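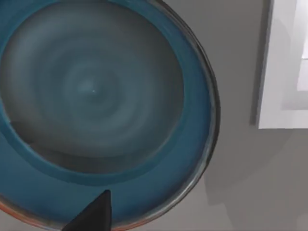

DRASHAM HALL: SAFETY CHECKLIST BEFORE THE CONTRACT RENEWAL VOTE

Search this site Enter keywords Go

Nalline Council handed the running of Drasham Hall to Jetden on the promise that a private operator would keep it safer for less money. The renewal goes to a vote on Thursday. I went through the building with the council's own public checklist, the one any ratepayer can ask for at the front desk, and wrote down what I found. Where I couldn't check something I have said so. Marks are OK, NOT OK or UNKNOWN.

1. Entrances and exits

1.1 Front doors open outward without a key from inside. OK.

1.2 Rear exit clear on both sides. NOT OK. Stacked chairs inside, a wheelie bin outside. The last contractor report calls this exit "maintained clear at all times". I'd like to know what times those were.

1.3 Exit signs lit. OK over the front doors. NOT OK over the side door to Tijani Lane, where the sign was dark.

1.4 Ramp handrail at the right height. OK. The sheet asks for 900 mm and my tape says 900 mm. The rail was put in by the council's own works crew before the handover, so I don't see why it turns up in the Jetden brochure as an improvement.

1.5 Ramp surface non-slip. UNKNOWN. The grit strips are worn smooth near the bottom. It felt all right in dry shoes on a dry morning, and that's as far as I'll go.

2. Fire

2.1 Extinguishers tagged and in date. OK in the foyer. NOT OK backstage, where the tag has been punched but the punch falls between two months.

2.2 Evacuation plan on display. NOT OK. The plan on the wall shows the hall before the storeroom was added. It gives the floor area as 616 square metres. The renewal paper says 654. If the fee is worked out by area, and the paper hints that it is, then somebody should explain which building we are paying for.

2.3 Evacuation drill in the past year. UNKNOWN. I asked for the log and was told it was "held centrally". Three user groups I spoke to couldn't remember a drill, but that doesn't prove there wasn't one.

2.4 Smoke alarm test record. UNKNOWN. Also held centrally.

3. Electrical

3.1 Leads and appliances tagged. Mixed. The urn and the stage lights have current tags. The floor polisher has none. NOT OK.

3.2 Switchboard locked and labelled. OK for locked. Labels are handwritten and two have been crossed out, so I'm marking the labels NOT OK.

3.3 Safety switch tested. UNKNOWN. I'm not touching it.

4. Kitchen

4.1 Hot water warning sign over the sink. OK.

4.2 Benches clean and in good repair. OK on the day.

4.3 Crockery free of chips and cracks. OK for the pieces I took out of the front cupboard. The sheet doesn't say how many to look at.

4.4 Drying and storage off the bench surface. OK.

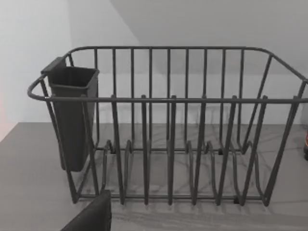
Dish rack, dark grey coated wire.

4.5 First aid kit stocked. NOT OK. No burn dressings, and the contents list inside the lid belongs to a different kit.

4.6 Gas shut-off marked. OK, though you need to move the fridge trolley to read it.

5. Money and paperwork

This section isn't on the council sheet. I think it should be.

5.1 Repair invoices match repairs. NOT OK. The public spending list shows $2840 for "side access lighting and signage". See 1.3. Maybe it was fixed and failed again. Maybe it was some other side. The council's reply to my first letter was that the contractor had self-certified the work, and I don't think a contractor's signature on its own job counts as an inspection.

5.2 Independent inspection since handover. UNKNOWN. The renewal paper mentions a "partner review". It doesn't name the partner.

5.3 Savings shown. NOT OK. The paper compares this year's fee with what the council "would have spent", a number the council made up itself. Last year's real spending would have been easy enough to print. I've heard people at public meetings say that public management was hopeless and that we should be grateful. Parts of it were. The roof leaked for two winters. But the leak was written down where anyone could read it, and these days I have to put in a form to find out if the alarms work.

5.4 Complaints register open to the public. NOT OK. There's a web form. What happens after you press the button I couldn't find out.

Comments

To be fair to Jetden, the place is cleaner than it was and the heating comes on when it should. Those things aren't on the sheet either.

Items to fix before any vote: 1.2, 1.3, 2.1, 2.2, 4.5. Most of them would take a morning.

Items to be answered in writing: 2.3, 2.4, 3.3, 5.1, 5.2.

Blank copies of the sheet are at the Nalline front desk. Ask for the long version, as the short one leaves out section 2.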